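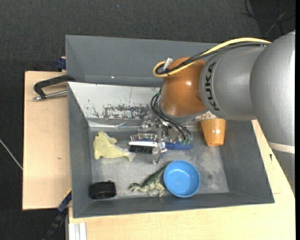
I've been itching to write this one up since November, when the numbers finally stopped moving around under me. The short version: letting the arm collect its own grasp labels, and then being picky about which ones we train on, beat everything else we tried this year. I'm still a bit giddy about it.

Some background for people who haven't been following along. Our task is bin picking with mixed household stuff and toys, the kind of pile where a plush dolphin ends up nearly touching a brush and a bowl gets shoved up against a dinosaur. We have no CAD models for any of it. The network looks at the bin, proposes a grasp, the arm tries it, and we record whether something came up. Do that enough times and you have a dataset with no human labels at all.

The trouble is that most attempts teach you very little. Once the policy can pick up a cup, it will happily pick up cups all night and hand you a huge folder of cup successes. Our first run had 1490 attempts in it, and when I trained on all of them the result was barely better than when I stopped at 1100. That was a depressing afternoon.

Judite Vieira suggested the thing that fixed it. She had been reading about disagreement sampling and asked why we were keeping every attempt with equal weight when we already had an ensemble sitting there. So now five small networks each score the proposed grasp, and if they all agree and turn out to be right, that attempt gets a tiny weight. If they argue, or if they agree and the grasp fails, it counts for a lot. It's maybe forty lines of code. I kept looking for the catch!

With the weighting on, we matched the old full run using only 520 attempts. I reran it with new seeds and a reshuffled object set, and it held up both times. The gain is biggest on the awkward things: brushes (the bristles give you terrible depth readings, and the best grasp is often right where the handle starts), floppy plush, and anything lying flat against a wall of the bin. On cups and bowls there's almost no difference, and I think that's how it should be.

Two things still bug me. The ensemble gets overconfident on objects it hasn't met, so for the first 200 or so attempts on a new set the weights are mostly noise. I've been using uniform weights for that stretch and switching over afterward, and I don't love having a magic number in there. Also, a failed grasp often nudges the neighbors, so the next attempt isn't independent of the last one, and we don't model that at all. Judite thinks we can get something useful out of those nudges. I think she's right, but I haven't worked out how to score a push that makes the next pick easier.

We're calling the weighting scheme Setton for now, mostly so the config files have something to say. Next up is running it with the objects packed much tighter, and then a proper comparison against plain active learning, which I should have done first.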